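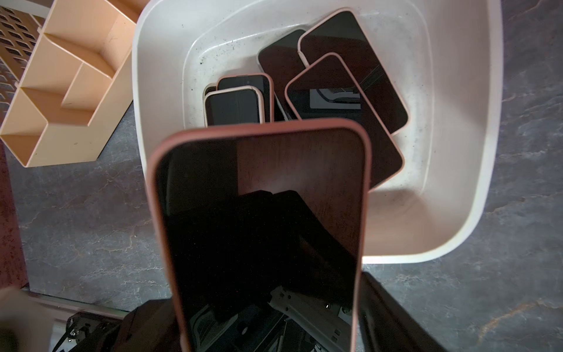 Print this page | E-mail this page

4. Wiping and storing old phones

The Fendum leaflet says a factory reset is all you need. We doubt it. Work through these steps for every phone, however dull its contents.

1. Charge the phone to at least 40 per cent. A reset that dies halfway is a nuisance to put right.

2. Sign out of every account first – e-mail, shop, maps, the lot. Take out the SIM and any memory card.

3. Run the reset from the settings menu. If the screen is dead, look up the button presses for that exact model. Cases with thick moulded buttons can make a long press unreliable.
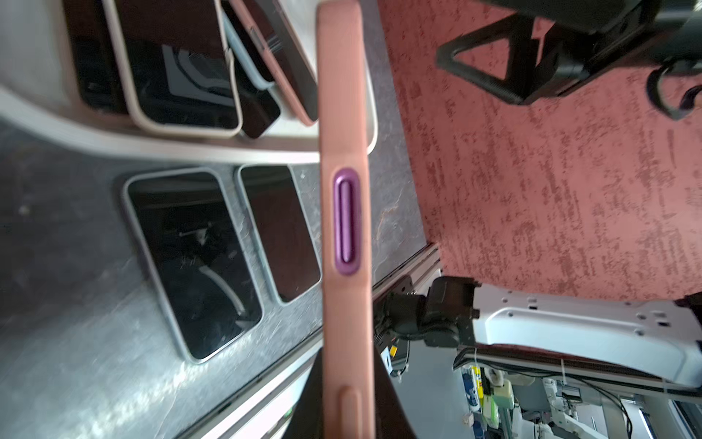 Gwion Humphreys disagrees with doing it only once: he resets each phone 2 times and fills it with junk video in between. We have seen no proof that this helps on a newer phone, but it does no harm.

Note: a "wiped" message proves very little. Restart the phone and see whether it asks for the old account.

4. Write the date and the phone's number in the Modthorpe log.

CAUTION: Never reset, charge or store a phone with a swollen battery.

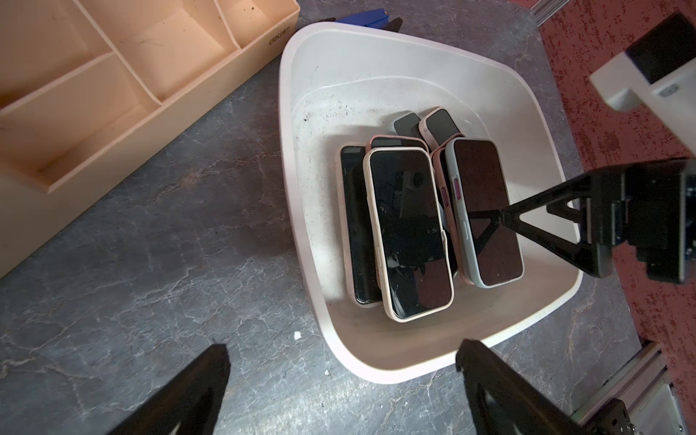 5. Selling on

Treat any online price with suspicion, Aidoo's included.

Print this page | E-mail this page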